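The Thin Blue Bag

Sorting by color has put a once generic household product under new scrutiny

By Sirkka Heinonen

The household waste bag is a simple product. Polyethylene resin is melted, blown upward as a tube, cooled, flattened between rollers and heat-sealed at intervals. The Sevska plant in Sarholm has made bags this way for decades, and its basic process has changed little. The color has. Black film, once most of the output, now runs on a single line. The others make translucent blue for recyclables.

The reason is inspection. A collection crew has a few seconds at each stop, and an opaque bag tells them nothing. A tinted translucent film shows enough of the contents to reveal a load of food scraps or garden soil, while keeping the finer details of a household's mail private. Pigment loading is the main control. Too little and the bag reads as clear; too much and it goes dark wherever the film doubles over.

Layering complicates the matter. Film that is pale sky blue when flat turns a stronger cyan along a crease, and a bag that has been gathered at one point carries creases across much of its surface. Sevska therefore checks color on gathered film as well as on flat samples.
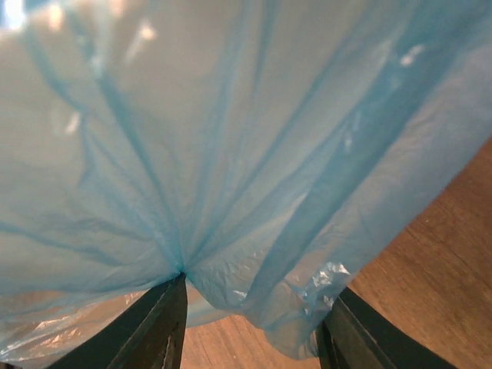

What the gather does to the film

Pinching a bag concentrates load. The folds spread from the pinch in a fan, and each one carries a share of the pull. Where the folds are even, the film stretches gradually. Where one is short and tight, it takes the strain first and may split along its length.

Gauge is only part of the answer. A thicker film made from poor resin can tear sooner than a thin one with a good blend, and recycled content varies from batch to batch. At Sarholm, 40 bags are pulled from each shift and hung by the neck under a fixed weight. A batch is held back if 3 of them fail. In September the line logged 1,062 hanging tests, most of them on blue stock.

At home, the usual fault is overfilling. A bag needs enough free film above the contents to close without stretching – a hand's width is sufficient for most kitchen sizes. Press the air out slowly, gather the neck in one place and twist before tying. Bags with sharp-edged cans should be lifted from the neck and kept clear of the leg.

Stornovia, which buys from Sevska, packs its blue bags in rolls of 100. A version with a drawstring neck is on trial in Manzano, where bags go out on Sunday evening.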